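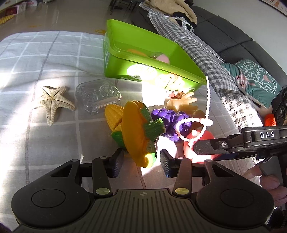

# Minutes: Fusura Yarn and Bead Fair, technical planning meeting

**Location:** meeting room, Rornard Hall
**Start:** 6:30 p.m.
**Present:** floor plan, power, exhibitor services, workshops, front desk
**Absent with notice:** print and signage (written report received)

## 1. Minutes of the previous meeting

Approved with one correction. Under "Loading," the text should read "east ramp," not "east door." The east door stays closed to exhibitors during setup.

## 2. Floor plan

Exhibitor services reported 183 confirmed stands. Draft C of the plan was reviewed against the hall drawing supplied by Rornard. Two conflicts were noted:

- The row of dye sellers backs onto the hose cabinet. Clear access is required. The row will be moved toward the south wall and the cross aisle narrowed to match, within the limit in the hall agreement.
- The loom stands are drawn at standard depth. Floor looms need the deep pitch. Exhibitors with floor looms will be asked to confirm the footprint with the bench in the working position.

It was asked whether the bead sellers could stay in one block, as last year. Floor plan prefers to split them across two aisles to reduce crowding at the north end. Several exhibitors have written in favor of the single block. No decision. Draft D will show both versions.
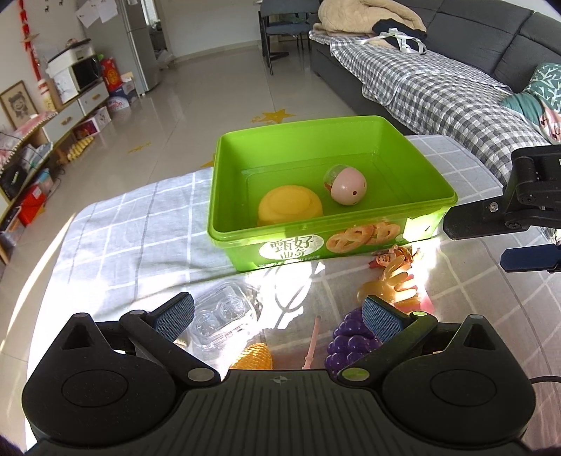
**POWER AND LIGHTING**

## 3. Electrical supply

Requests for power have come from 44 stands. Most are for task lamps and card readers. The exceptions are the felting machines, the steam irons in the quilting section and the kiln demonstration.

The kiln cannot share a circuit with any other stand. Lirura, the electrical contractor, has quoted for a separate feed from the plant room. The quote includes cable ramps across the service aisle but not removal after closing. Power will ask for a revised figure.

Steam irons: agreed that exhibitors may run one iron per stand. Extension cords must be supplied by Lirura and tagged. Cords brought by exhibitors will be unplugged at the pre-opening check — this was in last year's handbook but was set in the small print, and it will move to the first page.

Lighting over the embroidery stands was raised again. The hall fixtures are warm and thread colors are hard to match under them. Renting neutral floodlights for the whole section was judged too expensive. Exhibitors will be told the color temperature of the hall fixtures so that they can bring suitable lamps.

## 4. Workshops

The workshop room seats 23 at tables. Bookings will be capped at that number, including assistants provided by the tutor. The bobbin lace session was oversubscribed last year and will run twice, morning and afternoon.

Tutors' kit lists were due at this meeting. Lists are outstanding for resin casting and basket weaving. Resin casting may not be held in the workshop room without a ventilation statement from the tutor. If the statement is not received by the end of August, the slot goes to block printing.

Basket weaving needs a soaking trough and a water supply. The nearest tap is in the kitchen corridor. Workshops will check whether the corridor floor can be covered. 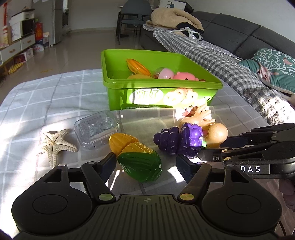

*Toy corn and grapes*

## 5. Tickets and entry

Shehu will supply the ticket scanners on the same terms as before. The scanners lost their connection near the side entrance last year, so all entry will be through the main doors. The side entrance becomes exit only.

The front desk asked for a second table for will-call tickets and wristbands. Agreed.

The bag check stores up to 400 items. Large yarn bags count as one item if tied. Project frames and drop spindles in carry cases will be accepted; loose needles will not.
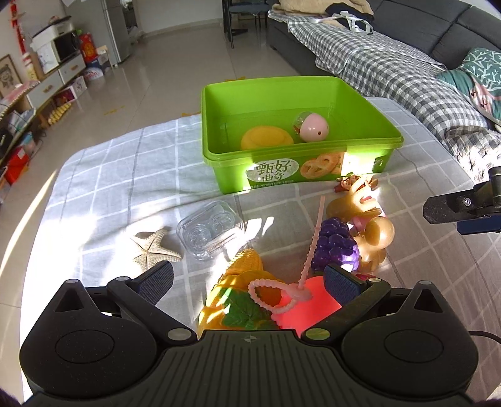

## 6. Signage (written report)

Aisle letters will be printed on both sides and hung at the same height as the fire exit signs, offset so that neither blocks the other. Proofs are with the printer. The report asks for final exhibitor names before print — late changes will be made by sticker.

## 7. Other business

- Trolleys: Rornard has fewer than last year. Exhibitors should bring their own where possible.
- The wool weighing scale needs calibration before use at the swap table.
- Parking passes will be mailed with the stand confirmation.

## 8. Actions

- Floor plan: issue Draft D with both bead layouts.
- Power: revised quote from Lirura, including cable ramp removal.
- Workshops: chase two kit lists; check corridor floor covering.
- Exhibitor services: loom footprint request; name list to signage.
- Front desk: confirm scanner delivery time with Shehu.

Meeting closed at 8:15 p.m. Next meeting to be called when Draft D is ready.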